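**Wrist cameras go side by side in Gornness gripper trial**

Irnotora has begun a comparison of two-finger grippers at its Gornness test flat, with most of the attention on what the wrist cameras can see past the fingers. The trial covers 4 camera positions and runs until the end of February.

Each position is scored on how much of the picture is lost to the gripper itself. A plate close to the lens can fill half the view before the arm has moved at all.

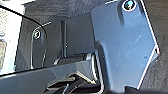

*Wrist camera view, with one finger plate taking up most of the right-hand side.*

The company is using its own Brolla controller throughout, so that timing stays the same between runs. Each position gets 800 grasps on household items, split evenly between soft goods and rigid ones. Exposure is left on automatic, which the test notes list as a known weakness – a bright surface near the lens tends to wash out while the linkage stays almost black. 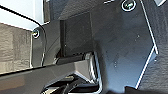
*Screw heads and plate edges catch the light; the linkage at the bottom stays dark.*

Cable routing is logged separately. A loose loop that crosses the lens is recorded as a fault, even if the grasp succeeds. Irnotora reports 37 such faults so far and has asked for shorter leads.

A head-height camera supplies the wider view. It is used to line the arm up with furniture before the wrist camera takes over, and white doors against white walls are among the harder targets.

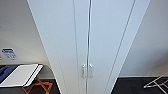
Haddadin, commenting on the test plan, said the head camera ought to be scored on the same sheet as the wrist units, as a poor approach will cost grasps that no wrist position can recover. The same comments asked for a fixed exposure run on at least one gripper.

Irnotora said a fixed exposure run would be added if time allowed. Scoring for the head camera will stay separate in this round, but its recordings will be kept with the others and stamped by the same clock.
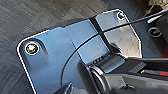 *Glossy blue plate with a thin black cable across it, seen from the wrist.*

A matt finish for the plates is also under review. The first results cover 7 household items and are to be posted on the Brolla project page, together with the mounting drawings.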